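# Folding month is on, and the rainbow thing is winning

April is laundry month for us over here at Bite, our little household newsletter for Tinadville, and I've spent more of it than I planned looking at pants. Beige pants, mostly! The kind with a gathered elastic waist that everyone in this town seems to own at least one pair of (I own two, and I'm not sorry).

The short version of the news is that our folding guide is finished and goes up at the end of the month. It covers soft, slippery and stretchy things, the ones that never sit nicely in a drawer, and it works out of one teal basket. Ninety of you wrote in with your worst items when we asked in the spring issue, and elastic came up again and again – waistbands, cuffs, gathered edges, all of it.
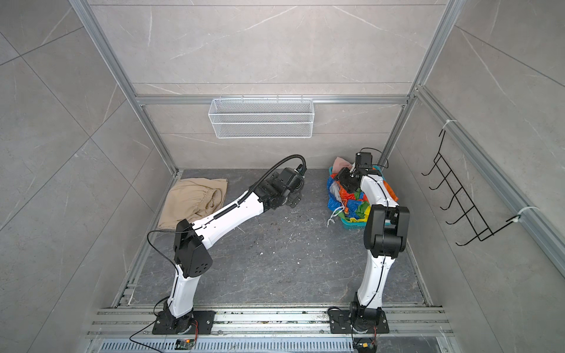

## What's in the guide

We kept it to three kinds of things: pants with elastic waists, drawstring pieces, and anything striped and shiny that slides off the pile the second you turn around. I did the pants chapter myself. Smooth the legs first, leave the waistband alone until the very end, then fold toward it. I used to start at the waist and wonder why I got a lump.

Drawstrings took me longer to make peace with. My advice is to pull the cord out to its full length before you do anything else, lay it along the fabric, and fold over it so it ends up inside. If you leave it hanging it catches on everything else in the basket, and then you lift out one item and get four. 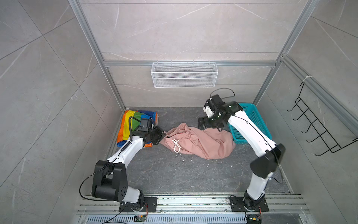

Fitzgerald Pettigrew over in Plusutthorpe tested the drawstring pages for us and sent back a very long email, most of it about cords. He wants them tied in a loose bow before folding. I say no bow, he says bow, and we've printed both ways so you can pick a side. He also asked for a section on baskets, and that one I was happy to write, seeing as I have opinions.

So, baskets! Heavy things at the bottom, light and slippery things on top, and nothing draped over the rim if you've got stairs to deal with. I break that last rule every single week. I also like to lay each piece flat on the floor before I decide what to do with it, wrinkles and all, though I know plenty of you would never put clean clothes on a floor (a bed works fine, so does a table).

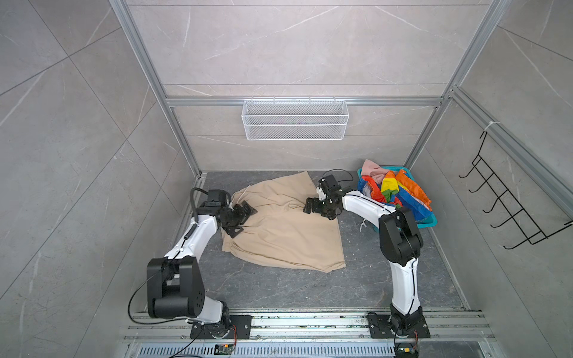 The printed copies are coming from Brokia, the same shop that did our winter stain chart, and we've ordered 1,103 of them, an odd number that comes from how their sheets get cut. They'll be at the library desk in Tinadville and at the post office in Plusutthorpe. The online one will be free to read as usual, with bigger type this time – thank you to everyone who complained.

One late addition is a page on mixing stretchy edges with flat fabric, the stuff where a puckered border pulls the whole piece into a curl. You hold the gathered part still with one hand and smooth away from it with the other. It takes a couple of tries, and I'd start with something you don't care about much. 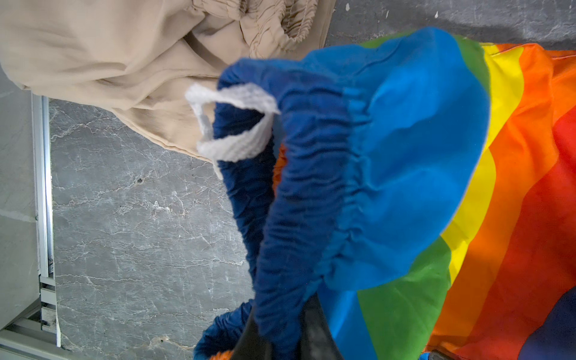 *Beige elastic next to rainbow stripes and a puckered blue edge.*

If you've got a fold of your own that you swear by, send it in before the end of April and I'll try to squeeze it onto the back page.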